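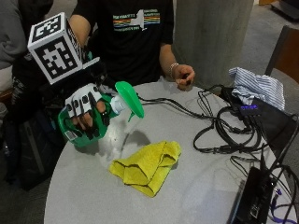 Round white table, black T-shirt with rainbow stripes.

Re: [workroom-lighting] Glare complaints after panel swap, Grundville

> We replaced the old fixtures in the Grundville workroom in September.
> The meter reads fine at desk height but people still report tired eyes
> by mid-afternoon. Facilities wants to dim everything to 47 percent and
> close the ticket. Is that reasonable, or should we ask Skitolow for
> different lenses first?

I would hold off on dimming. Level and glare are separate problems, and a horizontal reading at desk height tells you very little about the second one. If you dim the whole room, the ratio between a bright fixture and the ceiling next to it stays where it was. You also lose light on paper, and that will come back as a new ticket.

Reflected glare needs its own check. Sit in the chair, look at the work surface, and see whether the fixture is mirrored in it.

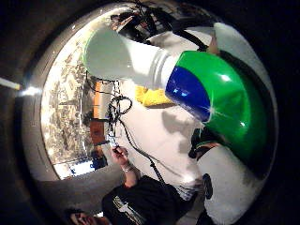
Gloss matters more than color in this check. A matte white surface spreads the light and looks evenly bright from every seat. A glossy one returns a small, hard image of the source, and on a curve that image shrinks to a line or a spot. The bright streak along the top edge of the white arm is a fair case of the line, and the green joint has the spot. On a flat top the patch is larger, and it moves when you move your head. That makes it easy to tell from an ordinary light patch in the finish.

We went through this at Grenville. The lenses were clear prismatic, and the worst seats were the ones facing the long side of a row.

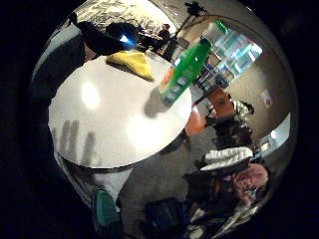
Moving those seats 6 inches did nothing. Turning them a quarter turn cleared most of the reports. The remaining two seats got opal lenses and have been quiet. Te Moana went straight to opal throughout and lost more light than they had budgeted for, so I would not start there.

Order I would work in:

1. Put dimming back to full and leave it for two days. Log complaints by seat and time of day.

2. At each seat on the log, shield your eyes from the ceiling with a hand. If it feels better at once, the glare is direct. If not, look down and check the surface.
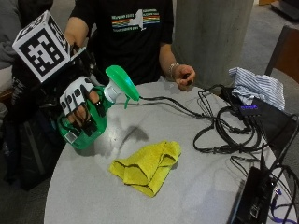

3. For reflected glare, turn the seat or lay a matte mat over the patch before you order any parts.

4. For direct glare, ask Skitolow for the opal lens in the same frame size. Get one sample and hang it over the worst seat.

5. Dim last, by row, with the meter on the desk.

Please post the fixture spacing and the ceiling height if you have them. The spacing on the old plan may not match what was installed.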